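Plarnoseck brings its play kitchen table to Paddale this summer
2 min read

PADDALE, July 28, 2020 — Toy maker Plarnoseck is putting its play food sets out on a table where kids can get their hands on them. Sushi, a green block, a white cutting board, a light wood box with a slot. Come play.
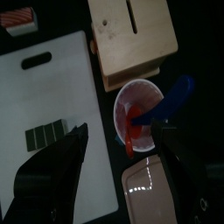

Simone Quintana thinks toy food is one of the few things siblings of different ages will share without a fight, and wishes more shops would leave a set out of the package so families could try it first. Her own kids go straight for the sushi, she adds, and the vegetables get served to the grown-ups.

Trying first is the whole idea. The play table opens at the Figueiredo store in Paddale, near the back, next to the picture books. Free, no sign-up, no purchase needed. Sessions run all morning, kids can stay as long as they like if there's space.

Plarnoseck started planning the table in May, after store staff kept hearing the same question from parents — does it hold up once a toddler gets to it? Easier to show than to tell. So the pieces on the table are meant to be handled, stacked, chopped at, served and dropped. A full-size cutting board goes with them becuase kids want to work on the same thing the adults use.

"We wanted a kitchen table, not a display case," said Shona Baxter of Plarnoseck. "Pick it up, make lunch, hand it to your dad. If a piece goes missing we'll find it under the shelf at closing."

The Pamura line, the company's newest, has 253 pieces in all and is sold in small sets so families can add on as they go. Sushi first, then vegetables, breakfast foods to follow later. Sets are suggested for ages 4 and up, younger children with an adult at the table please.

Pieces are wiped down between sessions. Hand sanitizer at the door, and we ask grown-ups to keep some room between familes while they wait.

Questions, group visits, press: ask for Shona Baxter at the Figueiredo store front desk. Sample sets for reviewers on request — limited number, first come first served.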